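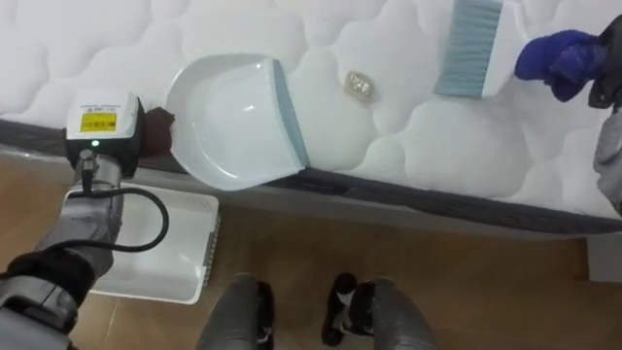 Audio & Motion / Browser Games / Charity Campaigns

Colenex Sound & Motion Pack for charity games

Ready-made audio and interface animation for fundraising games that run in a browser. Drop it in, change the colours, go live. Built first for the Wollport sponsored row (an online one, everybody rowing at home) and tidied up since so anyone can licence it.

What you get: 263 sound files, mostly short. Clicks, donation chimes, crowd swells, countdown beeps, a starting horn in two lengths. Also 4 full music loops, each split into drums, bass and top line so the game can bring them in as the total climbs. Loops are seamless in Chrome and Firefox. Safari leaves a tiny gap on the longest one, fix is in the notes.

Animation side: progress bars, leaderboard shuffle, avatar idle and sprint, confetti (can be turned off, please do give people the option). All vector. Whole lot comes in under 951 KB before audio. 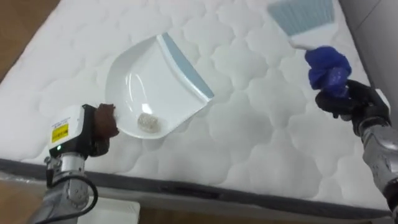
Works with the Hamada player out of the box. Other players fine but you'll need to map the cue names yourself, takes an afternoon. Cue sheet is a plain spreadsheet, one row per sound, with volume and fade times allready filled in.

Licence: one campaign, unlimited players, twelve months. Registered charities get the lower rate, ask before you order as we can't refund the differance after. Agencies working for a charity count as the charity. Broadcast and TV not included.

Tested with some 2,000 players in one race. Sound stayed in time, leaderboard lagged a bit on old phones. Use the light version of the shuffle if your supporters are mostly on mobiles.

Optional extra: Sadance voice set. Start, halfway, last stretch, thank you. English and Welsh. Recorded dry, no reverb, add your own.

Delivery by download link. Source files on request. Next update due November, free to current licence holders, mainly new crowd sounds and a quieter horn.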